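Search features, people, places
Search

THE WORK

The patience of the person holding the block

Teaching a machine to tidy a table takes one dark block, a great deal of tape and a tolerance for doing the same thing until the kettle has boiled, cooled and been boiled again

At half past nine on a December morning, Amr Ashour puts a block down on a table and asks a robot to pick it up. More accurately, he asks himself to pick it up, since he is the one doing the driving. The robot's arms copy whatever his arms do, a fraction late, like a child singing a hymn by watching the adults. He reaches. It reaches. He closes his hand, and the fingers close on the block with the confidence of someone trying on a ring in a shop they can't afford.

"That one's no good," he says, and puts the block back.

I had come to Sidano expecting the future, and had worn a clean shirt for it. The company takes up the ground floor of a former upholsterer's, and the future is kept behind a door that needs a shove. The learning system at the heart of the business is called Kalell, a name chosen, Ashour says, because the first four they liked were already boats. Kalell's ambition is to clear tables. It will one day be let loose on canteens and packing benches, where it will move things from where they are to where they ought to be. For now it needs to be shown how, and showing it how is a job, and the job is Ashour's.

The principle is simple enough for me to have nodded at it. You don't write down instructions for picking up a block, because when you try, you discover that you have no idea how you do it. You show the machine a block being picked up, recording what its cameras see and where every joint is. Then you show it again with the block turned a little. Then again, further off. Each go is called an episode, which suggests more plot than it has. When there are enough episodes, the system is left alone with them overnight and in the morning it has either learnt something or learnt something else.

The something else is where the stories are. Last spring Kalell was given several hundred episodes recorded by a man who liked to steady the arm for a moment before each grasp. Kalell took this to be the important part. For a fortnight it would approach any object, stop dead above it and stay there, as if saying grace. Another batch had been recorded entirely before lunch, and the system went to pieces when the sun came round to the other window.

So now there are rules, taped inside the door in Ashour's capitals. Vary the start. Vary the angle. Don't hum (this one is for the benefit of the other operators). If you fumble, finish the fumble, recover and mark it, because a machine that has only ever seen success has no idea what to do with a dropped block. Ashour is rather proud of his recoveries. He has a way of nudging a block square with one knuckle before trying again that he says has turned up in Kalell's own behaviour, unasked. He told me this as another man might mention that the baby has his chin.

A full session is 155 episodes. It doesn't sound many until you sit through it. I sat through 3 of the sessions, or at least was in the building for them, and can report that somewhere after the fortieth episode the word "block" stops meaning anything. Ashour keeps his spirits up by giving each one a mark out of ten, under his breath. I never heard him go above eight.

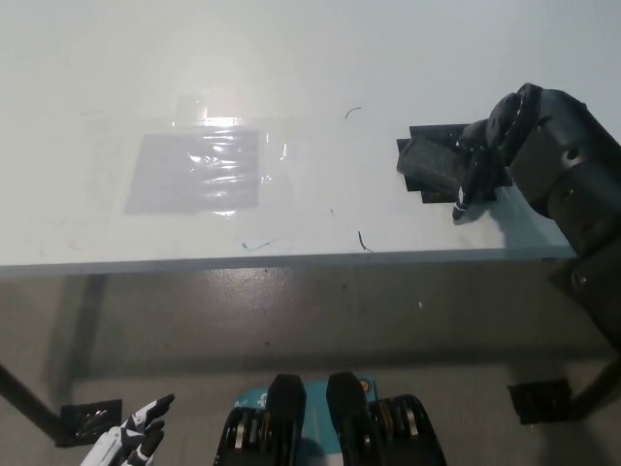

The block on its black patch, with the robot's fingers at one end. The second hand waits at lower left.

The table is the part that took me by surprise. I'd imagined something cleaner. But tables in the world are not clean, Ashour points out, and a system brought up on spotless ones would regard a crumb as a crisis. There is a school of thought at Sidano that holds the scraps and smudges to be an asset, and a rival school that holds them to be scraps and smudges. The two get along by neither of them owning a cloth.

Tape causes more trouble than anything. Shiny tape is murder on a camera: it throws back the ceiling lights in wriggling lines, and a wriggling line looks to an inexperienced robot very much like an edge, and an edge looks like something to be grabbed. In its early weeks Kalell made a determined effort to pick up a reflection. It tried for most of an afternoon. Ashour kept the recording and shows it to visitors who ask whether the machines are about to take over.

The rest of the trade has its own ways of doing things. Over at Were, a rival outfit two streets away with better biscuits, they favour simulation: a pretend robot in a pretend room, practising at a thousand times the speed and never needing its tea. Ashour has nothing against it. He has seen the pretend room and thinks it charming. "Nothing's stuck to anything in there," he says, which from him is a damning review.

Then there is Mudatex, the firm that may or may not buy the finished article, and which likes numbers. It had asked for a first set of 763 usable episodes of the block task, and nobody at Sidano could tell me where the three came from. On the day of my visit they had 291. "Usable" is the word that does the damage. An episode is thrown out if a sleeve wanders into view, or the recording drops a beat, or the operator sneezes and the robot, faithfully, flinches. Ashour goes through them all again in the evening at double speed, with his chin on his fist, and bins any he wouldn't want repeated back to him.

He used to be a piano teacher. I'd been wondering all morning what he reminded me of, and he brought it up himself, over a sandwich, in the tone of a man getting it out of the way. Eleven years of other people's children and the same minuet. He found it good training. You learn to hear the small thing that has gone wrong before it sets hard, he says, and you learn to keep your face still while you hear it. Also, the robot practises.

After lunch I was allowed a turn. I'd like to say that I took to it. The trick, Ashour told me, is to stop looking at your own hand and look at the robot's, advice that works beautifully until you remember that you have a hand. On my first attempt I shut the fingers on thin air. On my second I caught the block by a corner and turned it like a compass needle. On my third I got hold of it properly, lifted it what felt like a foot and was told afterwards was an inch, and set it down again with real tenderness.

Ashour considered the screen for some time.

"Six," he said. "And you've got your sleeve in it."

He reached across, marked the episode for the bin, and turned the block a few degrees for the next one.

READER COMMENTS (4)

pennyfarthing_up_north
Enjoyed this. My first job was checking buttons for a shirt factory and I can confirm that the word "button" goes at about the same point as the word "block".

D. at the back
Would have liked a bit more on how they record the joints and a bit less about the sandwich. What sort of frame rate are they working at? It makes a big difference to grasping and the article doesn't say.

Marrowfat
What was in the sandwich?

oldminuet
I think he may have taught my son. If so the face was not as still as he believes.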